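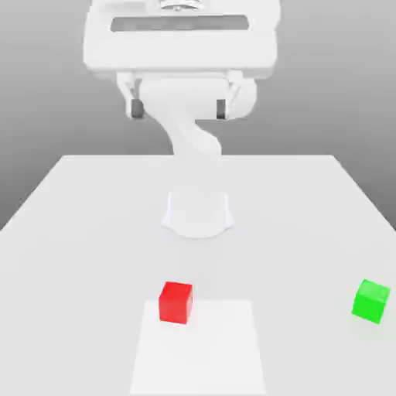 Readiness Inspection Checklist: Tabletop Sorting and Placement Tasks

Issued by the Wendt Office of Workplace Automation
Applies to: Jakamley simulation program, Momdale household trials, Tunimico parts room trials
Inspection period: October

Purpose

This checklist is completed before any automated arm is approved to carry out a household or shop-floor chore without an operator at the controls. It covers small-object handling only. Floor cleaning, laundry and any task involving heat or blades are inspected under separate lists.

Each item is marked Pass, Pass with Comment, Hold, or Not Applicable. An item marked Hold must be cleared in writing before the task moves to the next stage.

Section A. Simulated Task Setup

A1. Work surface is free of objects that do not belong to the task.
Result: Pass
Comment: The simulated table carries the arm, a red cube, a green cube and a flat white square. No other items are present.

A2. Objects can be told apart by color.
Result: Pass
Comment: Red and green are clearly distinct. The white square is only slightly brighter than the tabletop. Inspectors recommend a stronger contrast before the task is repeated under uneven lighting.

A3. Gripper is open and clear of all objects at the start position.
Result: Pass
Comment: The gripper is held well above the cubes, with nothing between the finger pads.

A4. Start position of each object is recorded in relation to the marked square.
Result: Pass with Comment
Comment: The red cube rests on the upper-left part of the square and overlaps its back edge. The green cube is off the square, to the right, and is turned slightly. The written task must state whether an object that overlaps the edge is counted as placed. The current wording does not.

Section B. Simulated Task Performance

B1. The arm completes 60 consecutive runs without operator input.
Result: Pass

B2. Total logged runs are sufficient for review.
Result: Pass
Comment: The Jakamley log contains 859 runs. Runs stopped by the operator are included in the total and should be listed separately in the next submission.

B3. A missed grasp is detected and reported.
Result: Hold
Comment: The software reported a completed placement after 4 missed grasps. A household user would have no reason to check the result. This item must be cleared before further household trials are scheduled.

Section C. Household Chores (Momdale)

C1. Table clearing, rigid items.
Result: Pass with Comment
Comment: Cups and small boxes were moved to the correct tray. The work was slower than the same work done by hand. Speed is not a condition of approval at this stage.

C2. Table clearing, mixed items.
Result: Hold
Comment: Napkins, loose cutlery and partly filled containers were not handled reliably. Results obtained with solid cubes may not be used as evidence for this item.

C3. Arm stops when a person reaches into the work area.
Result: Pass
Comment: Tested from 2 sides of the table. Testing from the remaining sides is required before the guard rail is removed.

Section D. Shop-Floor Chores (Tunimico)

D1. Sorting of uniform parts into marked areas.
Result: Pass
Comment: Approved for daytime shifts with a trained employee in the room.

D2. Sorting of oily or reflective parts.
Result: Hold
Comment: Finger pads lost grip on oiled parts. Replacement pads are on order.

D3. Emergency stop is within reach of the loading position.
Result: Pass

Findings

Sorting of uniform rigid parts is approved under supervision at Tunimico. No household chore is approved for unattended operation. Clearing a table of ordinary items remains a staff task at Momdale until items B3 and C2 have been cleared.

Sites must keep a signed copy of this checklist at the work station. Changes to the gripper, the control software or the marked target area require a new inspection of Sections A and B.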